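Fixing pose dropouts on the hand-held grippers

Quick one, same fault twice now. Session on Saturday died at episode 258, right gripper pose jumped 3 feet then froze. Light still green so we kept recording. Don't do that.
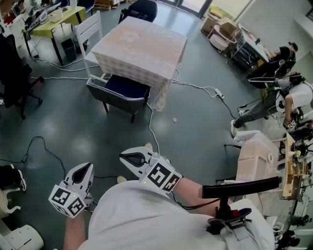
Tracking loss is nearly always the cable or the cubes. Stop the recording first, then unplug. Check the cable where it leaves the gripper - a black one trailing down toward your body like this gets tugged every time you reach. Tape it with some slack. Clear any cables off the floor near your feet too, trip hazard.

Next, wipe the marker cubes. Dry cloth only. Push each cube with a thumb, if it moves tighten the mount and redo calibraton in Odoi.

Wave test, 100 frames, both hands. Any drops, start over.

Then delete the bad epsiodes. Green light means power, says nothing about tracking.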